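Vasto Grasp Planner – software for two-finger grippers

I started writing Vasto after one too many evenings tuning grasp poses by hand, and it's grown into a proper little package! It takes your wrist camera feed, ranks the possible grasps and passes the best one to your controller (Stasiv and Stovalis both work straight away).

The bit I'm fondest of is the clear-plastic mode. See-through bottles with shiny highlights used to give me awful depth readings, so Vasto fills in the missing surface before it plans anything – a bottle lying on its side on a cluttered table is my favourite test.
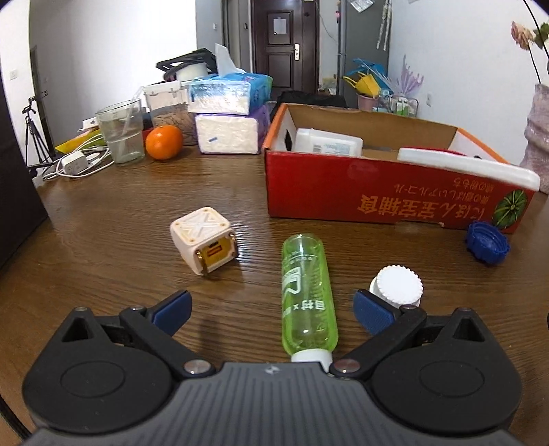 Mivside wrote to ask whether the planner still copes when the cap end is nearest the fingers, and said their old one always went for the cap. You can set a keep-off zone for that, under Grasp Limits.

There are 94 ready-made object profiles in the box, and replanning takes 45 milliseconds on my own desktop. The download is 508 MB. Updates are free – just log in and grab the latest.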